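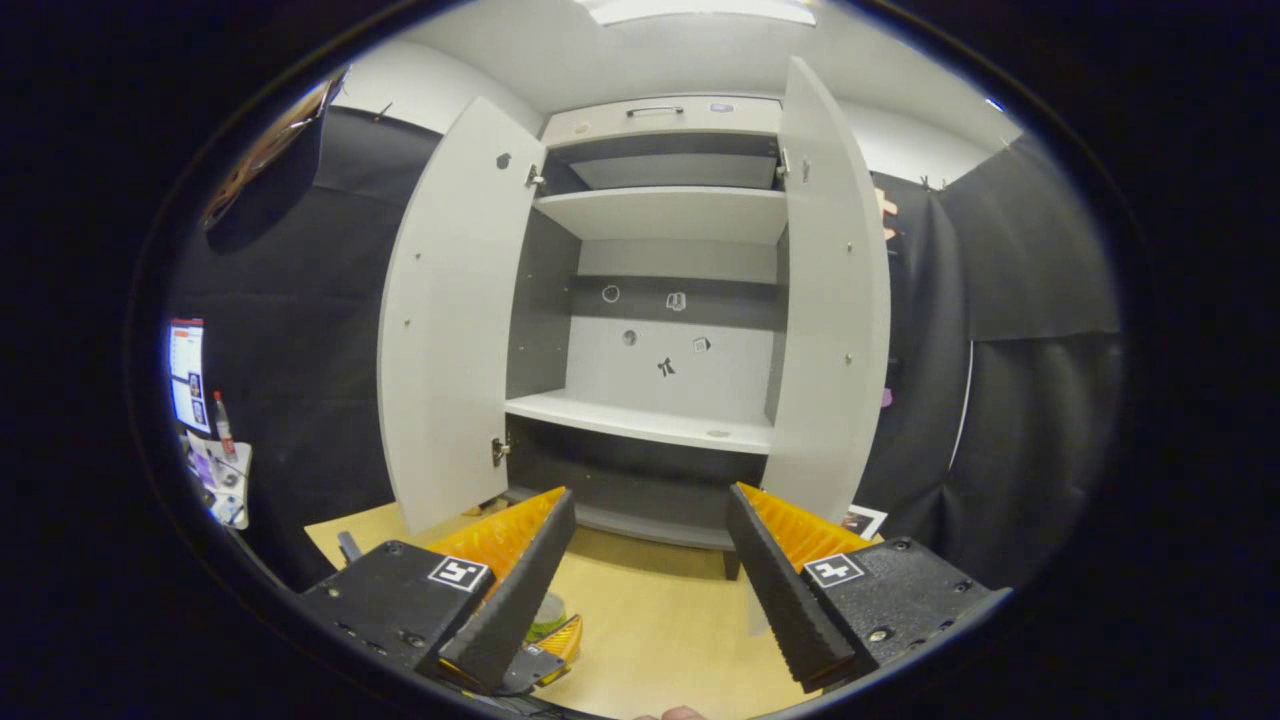 White cabinet with both doors open and the narrow drawer on top.

Cleaning and adjusting a cabinet with two doors

By Virgil Preda

Many people clean only the front of a cabinet and forget what is behind the doors. I do the inside two times in a year, in April and again before winter, and it takes me less than one hour.

Open both doors as wide as they go. In this position you see well the hinges, and you can reach the corners without pushing your arm against the door. Take everything out, also from the lowest compartment, where the dust likes to stay.

Start with the upper shelf and go down. I use warm water with a small spoon of dish soap, and a cloth that is almost dry. If water stays at the edge of a shelf, the edge can swell after some time.

Old stickers come off easier with a hair dryer. Warm them for 8 seconds, then pull slowly from one corner. For the glue that remains, a little cooking oil on a paper towel is enough.

If your drawer has a lock, keep the key on a hook outside of the cabinet. I once locked mine inside and needed a whole evening to get it out.

Now close the doors and look at the gap between them. When one door hangs lower, turn the hinge screw a quarter turn, close, and look again. Please do not use an electric screwdriver for this.

Leave the doors open for three hours before you put the things back.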